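Pouch week, part whatever

Quick one tonight because I'm wiped and the coffee ran out around 4. Been meaning to write up the bimanual stuff on Prultden before I forget which config did what.

So the question. Does it help to train the two arms as one policy, or do you let each have its own and pass a small message between them? The Narkedent baseline does the second. I had a hunch the first would win on floppy things – bags, pouches, anything that changes shape when you touch it. Rigid stuff, who cares, both work fine.

Task is dumb simple on paper. One gripper steadies the pouch, the other goes for the little cap on top and turns it. Harder than it sounds. The pouch leans, the plastic throws reflections everywhere, and if the holding side squeezes too much the cap moves just as the other one gets there. 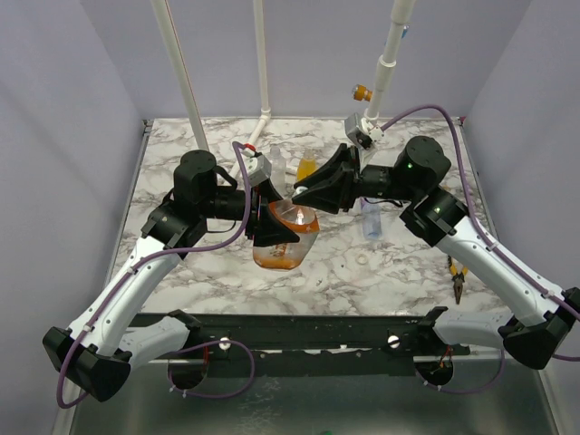 Anyway, numbers. Joint policy got the cap off in 34 out of 50 trials. Split policy, 21. Same demos for both, same seed, same me yawning next to the stop button. I trained on almost 4000 episodes, pulled from the Jillow set plus our own teleop, and threw out the ones where the operator just gave up halfway.

What I didnt expect – most of the split failures are not at the cap. They're on the holding side. It grabs, it's happy, it never lets up when the other arm starts to twist. The joint one learned to give a little. No force sensing in either, so it must be getting that from the wrist cameras. Or from timing. I can't tell which yet and it's bugging me.

Things I tried that did nothing:
Longer action chunks. Slightly worse if anything.
Color jitter. Meh.
Dropping the fixed view and going wrist only. Fell apart on the orange pouch, fine on bottles.

One thing that did help was the Ó Flaithearta trick, where you relabel the last 2 seconds of each demo with a slower speed. Stops the twist from overshooting. Took me 3 tries to get the resampling right becuase I had an off by one in the timestamps. Of course.

Next up is masking the wrist views one at a time and seeing which side breaks. If the holding arm goes stiff again with its own camera blanked, I'll believe the vision story. Also want to rerun the split baseline with a bigger message, seems only fair.

Code is a mess, will push in February probably. Bed.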